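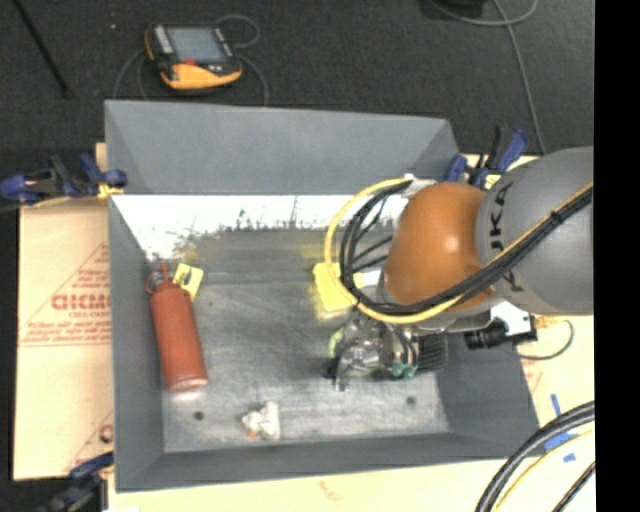 A gray metal bin with sloping walls. Scratches and pale streaks show on the floor of it.

How to clean and repaint a scratched metal bin

Many people throw away a metal bin when the bottom becomes ugly. I did this also, two times, before I learned to paint. The work is not difficult but it needs patience, and most of the time you are only waiting for things to dry. These are the steps I use for the storage bins in my workshop in Condham. You can use the same steps for a metal tool tray or a feed box. Please do not use them for anything that will hold food.

What you need

Dish soap and a stiff nylon brush
Sandpaper, grit 120 and grit 240
Old cotton cloths, more than you think
Mineral spirits
Metal primer, one can
Enamel paint, one can
Masking tape
Gloves and a dust mask
A small foam roller and a brush of one inch

Step 1. Empty and wash

Take everything out and sweep the corners. Wash with warm water and soap. If there is old grease, wash again. Rinse well and let the bin stand tilted so the water can run to one corner, then dry it with a cloth. I usually wash in the evening and continue the next morning.

Step 2. Find out what is a scratch and what is rust

Put your fingernail across the mark. If the nail does not catch, it is only on the surface and light sanding is enough. If it catches, you must sand more. Brown powder on the cloth means rust. Pale cloudy stains are often dried soap or minerals from hard water, and these you can try first with white vinegar. Leave it for 8 minutes, wipe, rinse and dry.

If the metal is so thin that it bends under your thumb, stop here. Paint will not help it.

Step 3. Sand

Begin with grit 120 on the bad places. Change to grit 240 and go over the whole floor and the walls. You want the surface dull everywhere, also in the corners where the paper does not like to go. For corners I fold the paper around a flat piece of wood. Wear the mask. My first bin I sanded without it and I was coughing until dinner.

Wipe away all dust with a dry cloth, then with a cloth and a little mineral spirits. Open the window. Lay the used cloths flat outside to dry, do not leave them in a ball.

Step 4. Tape

If your bin has holes for draining or for screws, cover them from the back side with tape. Paint inside a screw hole is a big nuisance later.

Step 5. Primer

Roll a thin coat on the floor, and use the brush for the edges and seams. The can I buy, from Skosier, says to wait 13 hours before paint. Other cans say other times, so read yours. In July mine felt dry much earlier, but I waited anyway.

Step 6. Paint

Two thin coats are better than one thick coat. Start with the walls and finish with the floor, so you can catch the drops. Between coats follow the time on the can. Take off the tape when the last coat is still a little soft, and pull slowly.

Step 7. Let it become hard

Dry paint is not yet hard paint. I leave the bin empty for one week before I put tools in it. For heavy things, cut a rubber mat to the size of the floor.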